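Ticket: Large bottles rolling on polished floor, Sidudberg office
Opened: 8 January 2025
Category: Room and furniture
Status: Open, waiting on parts

Reported problem

The big water bottles from Moltton do not stay where they are put. The floor at Sidudberg is very smooth and the bottles are stored on their sides along the wall. When somebody catches one with a foot it rolls towards the table. Staff also say the loose cables on the floor make it awkward to get past with a full bottle in both arms.

Checked so far

Floor level tested along the wall with a spirit level. There is a slight fall away from the skirting, 2 mm over the length of the level. Not enough to start a full bottle rolling, but enough to keep it going.

Tried folded cardboard under the bottles as a wedge. It slid on the floor and was no use.

Tried standing the bottles upright. They take up less room that way, but people then have to bend and lift from the handle, and we had 2 complaints the same morning. Put back on their sides.

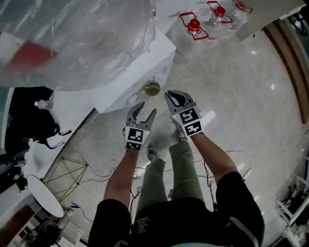 Bottles on their sides near the wall, plastic wrap still on. White cables loose on the floor.

The wrap stays on until a bottle is needed. Taking it off early was suggested, but the bare plastic slips just as easily and the bottles pick up dust.

The clear sheet on the table is to stay as well. It was asked for after the last spill and it wipes down easily. Please do not leave drinks near the front corner, as a knock there will send them over the edge.

Action

Ordered from Prandura: one low rack with room for 6 bottles, rubber feet, and 4 stick-on cable clips. The rack goes against the wall. Checked the curve of the skirting on that side - a straight rack will leave a small gap behind it, which is fine.

Cables to be coiled and clipped when the parts arrive. Until then please push them to one side before moving a bottle.

Update

Prandura say the rack is out of stock until April. Symonenko have a similar one but it has metal feet, and those would mark the floor. Asked them whether rubber caps can be fitted. No reply yet.

Ticket left open.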